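Parallelgreifer Uvier PG-2

Greifer / Elektrisch / Zwei Finger

Der PG-2 ist ein elektrischer Zweifinger-Parallelgreifer für Leichtbauarme bis zur mittleren Traglastklasse. Er ist für das Umsetzen von Verpackungsware ausgelegt, also für Beutel, Dosen und kleine Faltschachteln mit wechselnder Steifigkeit. Die Griffkraft wird über den Motorstrom geregelt und lässt sich in 22 Stufen vorgeben. Ein externer Kraftsensor ist dafür nicht erforderlich.

Lieferbar sind zwei Fingersätze. Satz A hat eine spitz zulaufende Kontur und eignet sich für Griffe in enge Behälter. Satz B trägt breite Elastomerauflagen und hält glatte Zylinder sicherer, braucht aber mehr Freiraum neben dem Objekt. Der Wechsel erfolgt über zwei Schrauben je Finger. Nach jedem Wechsel ist eine Referenzfahrt auszuführen.

Vergleich am Arbeitstisch

Wir haben den PG-2 im März gegen den Grestska G4 laufen lassen. Beide Greifer saßen am selben Arm und wurden über die Steuerung Mathur C angesprochen. Insgesamt wurden 1.326 Griffe protokolliert. Als Fehlgriff zählte jedes Objekt, das vor der Ablage aus den Fingern rutschte oder beim Schließen verdrängt wurde.

Die Ware stammt aus dem Lebensmittelhandel: Toffeebeutel, Blechdosen, Küchentücher in Folie. Als Behälter dienen ein offener Karton und ein runder Weidenkorb mit hohem Bügel. Der Bügel schränkt die Anfahrt von oben ein und zwingt zu einer seitlich versetzten Bahn. Beim Karton ist der hochstehende Deckel in der Kollisionsgeometrie zu berücksichtigen. 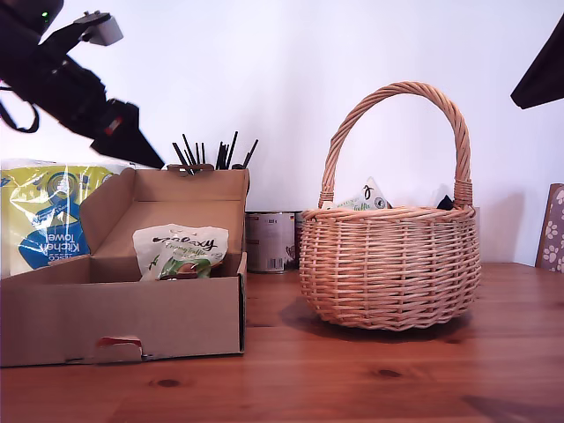 Sorcha Coughlan merkt dazu an, der G4 werde bei Folienbeuteln unter Wert verglichen - mit abgesenkter Schließgeschwindigkeit falle der Abstand deutlich kleiner aus, und die Werkseinstellung von Grestska sei nun einmal auf starre Teile abgestimmt. Der Einwand ist berechtigt. Beide Greifer liefen mit Werkseinstellung, eine Optimierung je Objekt war nicht Teil des Vergleichs.

Bei Beuteln lag der PG-2 vorn, sofern die Finger am Falz ansetzten. Bei Dosen war kein nennenswerter Unterschied festzustellen. Der G4 schließt schneller und ist bei rein starren Teilen die günstigere Wahl. Folienverpackte Großpackungen überschreiten bei beiden Modellen den Hub und müssen an einer Folienkante gefasst werden, was nur mit Satz A reproduzierbar gelang.

Technische Angaben

Bauart: elektrisch, parallel, zwei Finger
Masse ohne Finger: 900 g
Kraftstufen: 22
Versorgung: 24 V DC
Rückmeldung: Fingerposition, Motorstrom, Objekt erkannt
Steuerungen: Mathur C, Prornix ab Firmware 2

Hinweise zur Integration

An Prornix-Steuerungen meldet der Greifer "Objekt erkannt" erst nach Ablauf der Beruhigungszeit. Bei kurzen Takten sollte stattdessen die Fingerposition ausgewertet werden. Das Anschlusskabel ist mit einer losen Schlaufe am Arm zu führen - eine straffe Verlegung belastet den Stecker beim Drehen des Handgelenks.

Lieferumfang: Greifer, Fingersatz A, Flanschplatte, Anschlusskabel. Fingersatz B ist separat zu bestellen.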